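Grasp and Control Software Checklist, Kitchen Tasks
Bench 2, toaster station
Completed by: Eun-seong Do
Reviewed by: Hanneke Dijkstra
Date: November 22, 2018
Controller build: 3426 (previous: 3123)

1. Stop chain
Both e-stops latch and the controller reports the latch. OK
Restart needs an operator acknowledgment on the console. OK
Comment: the new console message finally says which button was pressed. Love it.

2. Force limits
Fingertip force cap loaded from file at startup. OK
Cap holds after switching from the cup profile to the bread profile. OK
Comment: bread is such a great test object. It dents, it tears, it sheds crumbs, and the grip controller has to cope with a surface that gives way under the fingertip. I could run this section all day.
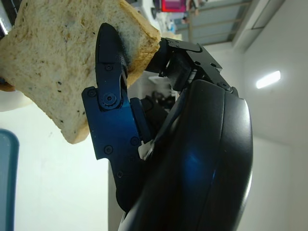 Does the force cap need to be reset when the bread is toasted?
The same cap covers both. Only the stiffness estimate changes, and the controller works that out during the first 130 ms of contact.

3. Perception
Wrist and head views agree on slice position. OK
Planner refuses to move when the slice estimate is stale. OK
Slot edges found on the shiny top plate. OK, see comment
Comment: Fotini's new edge filter is a big step up (glare used to throw the slot estimate sideways). One dropout in 229 logged tries, and the planner held position the way it should. Ticket is open.

4. Planning near the toaster
Keep-out box drawn around the toaster body and cord. OK
Box opens only above the slot, and only for the active hand. OK
Idle hand parked outside the shared zone. OK

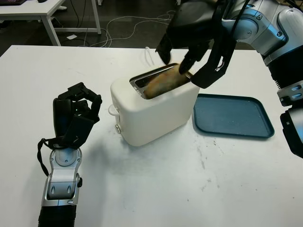 Approach speed drops to the slow setting once any fingertip is inside the opening. OK
Retreat path is straight up before any sideways motion. NEEDS WORK
Comment: the smoother still rounds off the bottom of the retreat. It's a tiny curve, but I want it gone before we sign off. Nandini has a patch that pins the first waypoint and I can't wait to try it.

5. Logging
Joint, force and video logs share one clock. OK
Log disk warning appears on the console. NOT TESTED

Result: pass with one fix. Repeat section 4 after the patch.

Comments (3)

Aidan Mac Mathúna: Did you try the retreat with smoothing off altogether? We did that at Brandeck in April and it was jerky but dead straight.

Eun-seong Do: Not on this build. Good idea, I'll add a run to compare against the patch.

Nandini Varma: Patch is up for review. Please check the idle hand timeout too, I touched that file.

Related checklists
Flosell bench: cup and saucer handover
Blackburn bench: drawer opening, two hands
Log replay tool: before you upload
Console messages and what they mean

Bastby Manipulation Software | Contact the bench team | Back to top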